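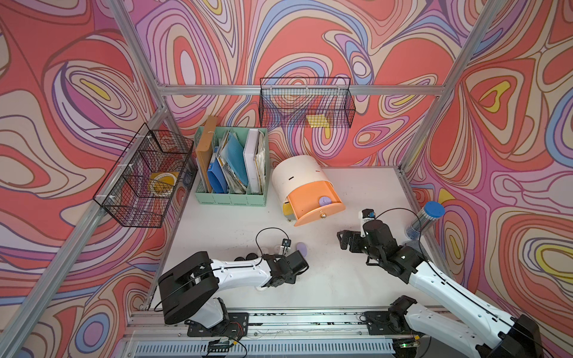

Bands of coral red, lavender and mustard yellow, outlined in thin brown lines.

What Is a Contour Line?

A contour line joins places on a map that are the same height above the sea. Walk along one and you go neither up nor down.

Each line stands for a certain height. On the Lindsay walking map, the lines are 25 feet apart in height. Lines drawn close together show a steep slope - lines far apart show gentle ground. Small closed rings often mark the top of a hill.

Try it: find the steepest side of Feststead Hill on your map sheet.

Text by Jean Cowie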